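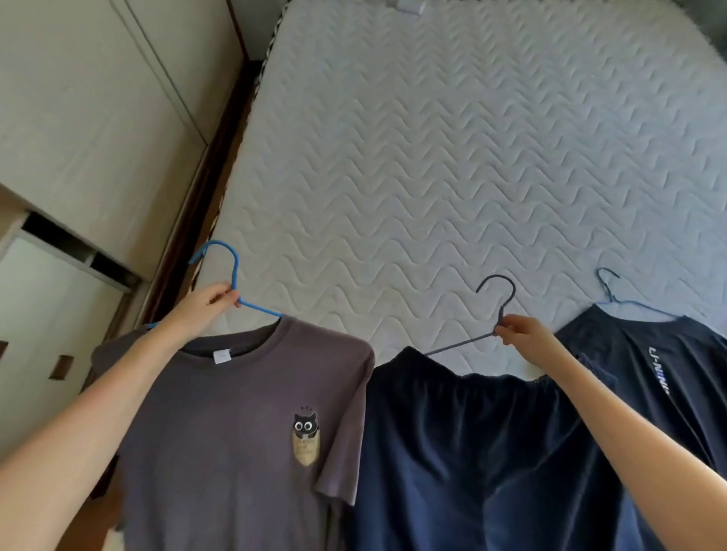
Label printer for a small office: thermal or laser?

Page 1 of 1

jihoon_yook
Hello everyone. I work in a small office and we send parcels, mostly in the afternoon. At present we print the labels on A4 sheets with our old laser printer, a Plonavik, and it does the job, but the sheets jam when only half of the labels are left. I am considering the Tiltska thermal printer. In August we sent more than 2000 labels, other months are quieter. Is it worth changing, or should I stay with the laser and buy better sheets? I would be grateful for your experience.

maplebench
Change. I had the same jams and they ended the day I went to rolls. No toner, no drum. With your volume the printer pays for itself before winter.

greyferry_44
I don't agree with maplebench. Thermal labels fade. We keep ours on archive boxes and after one summer near the window they were pale grey. If the label must stay readable, laser is safer.

maplebench
He is sending parcels, not keeping an archive. A parcel label has to live for a week.

greyferry_44
He wrote "mostly". I only say he should think about it before he throws out the Plonavik.

jihoon_yook
Thank you both. To be precise, we also label our folders, perhaps 150 in a year, so greyferry_44 has a point. I could keep the laser for the folders only. My colleague would be happy, she has just learned its menu.
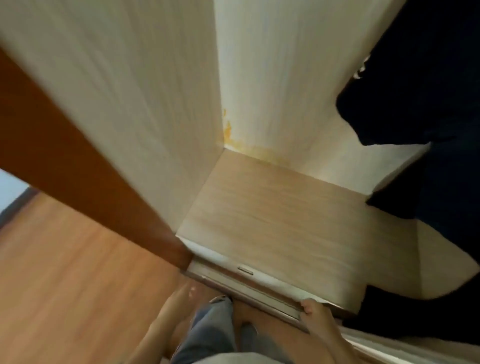

Can I put half-used label sheets through the laser again?
It is better not to. The sheet has already been through the heat one time, the edges near the empty places lift a little, and glue can reach the drum. Cleaning a drum costs more than a packet of sheets.

tonerdust
I wrote the question and answer above for our own staff, so please excuse the dry style. Our Plonavik needed a new drum at page 2688 on the counter, and the technician showed me a strip of glue all the way across. The drum is supposed to last much longer than that.

jihoon_yook
This is exactly what I have been doing, the half sheets. I will stop today. And which rolls do you use with the Tiltska? The shop offers me Lim and Flumivance. The Lim ones are cheaper.

maplebench
Lim, for years. No complaints.

tonerdust
Flumivance for me. With Lim the sensor sometimes lost the gap between labels and gave me one blank, one printed, one blank. Maybe I had a bad box.

maplebench
Did you run the calibration after changing the roll? Hold the feed button until it blinks twice, then let go. Mine did the same until I read the manual.

tonerdust
I did, several times. I still prefer to pay a bit more for the Flumivance.

greyferry_44
Whichever you take, check the size of the core. The small desktop printers don't accept the big rolls unless you buy the outside holder, and the colour of the box tells you nothing.

jihoon_yook
I checked, ours would need the small core. I have asked my manager for the Tiltska and one roll of each brand to compare. I will write here again when I have printed enough to have an opinion.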